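Ticket: Tesadar fossil catalogue, tooth records missing after import
Opened: 21 September 2020
Status: waiting on Nikolaidis

Imported the Flaken quarry list this morning. More than 60 tooth records went in, but five came up with no rock layer and don't show on the map.
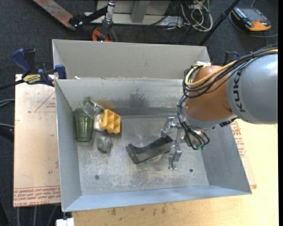

Grey metal bin with divider, cups and yellow foam block inside.

Checked the five by hand - all have a blank in the layer column. Filled in three from the field notes and re-ran the import. Those now show. The other two stay hidden until the layer is confirmed.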